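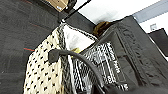 *Cream knit, black dots, charcoal stuff next to it. Bit of cardboard in the back.*

So the blanket pile. I said I'd deal with it in January and then didn't, and Friday night I finally pulled everything out because the closet door wouldn't shut. Quick post, dinner's in the oven.

The dotty knit is the one I get asked about. It's from Cindell, bought on sale two winters ago, and no, I can't find it on their site anymore. Chunky, a bit scratchy the first month. What sold me was the twisted black and white edge, like a little rope. The dots look like tufts or stitches depending how close you get. They do catch on rings. And on the cat.

Washing – cold, the wool setting, never the dryer. I did the dryer once with its older cousin and that one is now a bath mat.

Things I was going to get rid of:

- the Calis throw (pilling, smells like the garage)
- two pillow covers with dead zippers
- a fleece I've had since college, which I put back, so never mind

The dotty one stays. Obviously.

Folding. I used to do the thirds thing and stack them, and the stack fell over every time I wanted the one on the bottom. Now I roll the thick ones and stand them up in a Driltora bin, the tall kind, 17 inches. Two thick rolls and something flat down the side. If you have the short bin don't bother, they flop out over the top and you're back where you started.

I do want to fix the edge before it goes away for the summer. There's a spot where my braid has gone slack, probly from dragging it off the couch by the corner. Plan is black cotton thread, small stitches from the back, every half inch or so. Did this on a cushion last year and it held up fine. Will try to remember to take pictures when I do it but you know me.

Someone emailed to ask if charcoal is too heavy next to cream in a small room. I like it. Mine is a north room and the walls are white so it needs somthing dark in there. With a beige couch I'd maybe go lighter, I don't know, borrow a dark blanket and look at it for a week.

Closet door shuts now. Sheets are next, and there are a lot of single pillowcases in there. Timer's going, more later.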